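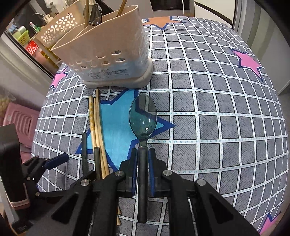
Hilo sobre el "beige cálido", porque llevo desde noviembre oyendo que es el color que arregla cualquier salón y ya no puedo más. 🧵

---

Contexto: piso de alquiler, salón orientado al norte, paredes blancas de las que pone el casero. Todo el mundo me decía que el blanco "enfría". Bueno. Compré un bote de Karpenko en tono arena, 140 euros entre pintura, imprimación y rodillos, y pinté la pared del sofá.

---

A las once de la mañana es beige. A las cinco de la tarde es color masilla. Por la noche, con la lámpara, tira a rosa. En la carta de colores salía precioso, claro, porque la carta mide lo que un sello.

---

Luego viene la segunda fase, la de "te falta textura". Según el catálogo de Ilta, una pared lisa pide lino lavado, lana, fibra natural. Casualmente venden las tres cosas.

---

Piqué con las cortinas. 262 euros el par, caída hasta el suelo. Tapan justo la poca luz que entra por la ventana, y el problema del salón era la luz. Las devolví a los 5 días. El reembolso tardó bastante más.

---

Y las alfombras superpuestas, otra. En las fotos de Cundomia ponen una de yute y encima una pequeña de lana, girada, como si se hubiera caído allí. En mi casa me tropecé dos veces la primera tarde. La de yute suelta pelusa y la aspiradora se la come por las esquinas.

---

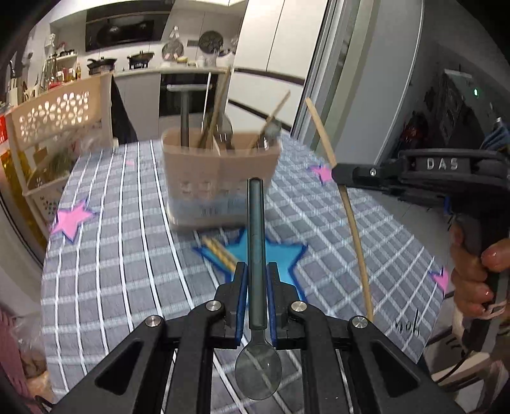
¿Merece la pena pintar una sola pared si el salón tiene poca luz?

Depende de cuál. Yo dejaría en blanco la que queda enfrente de la ventana, que es la que devuelve claridad al cuarto, y probaría el color en un lateral. Yo hice lo contrario y así me fue.

---

Lo de probar también tiene truco. El cuadradito de muestra pintado en la pared engaña bastante, el blanco de alrededor lo oscurece. Pintad una cartulina grande, dos manos, y movedla por el cuarto un par de días. Cuesta un euro y me habría ahorrado el bote.

---

¿Qué cambió el salón? Dos bombillas. Quité las frías que venían con el piso, puse unas cálidas y bajé la lámpara de techo un palmo. También separé el sofá de la pared. Sigo sin saber por qué eso último funciona, pero ahí se ha quedado.

---

Me decís por privado que la butaca de Flenetier sí vale los 274 euros. Puede ser. Me senté en la tienda y es cómoda, eso no lo discuto. Lo que no me creo es la etiqueta de "pieza atemporal" en un mueble que sacan en cuatro tonos de temporada.

---

La pared sigue arena, por cierto. Me da pereza repintarla. Si alguien tiene ese mismo tono de Karpenko en una habitación al sur, que ponga foto a las cinco de la tarde, sin filtro, y comparamos.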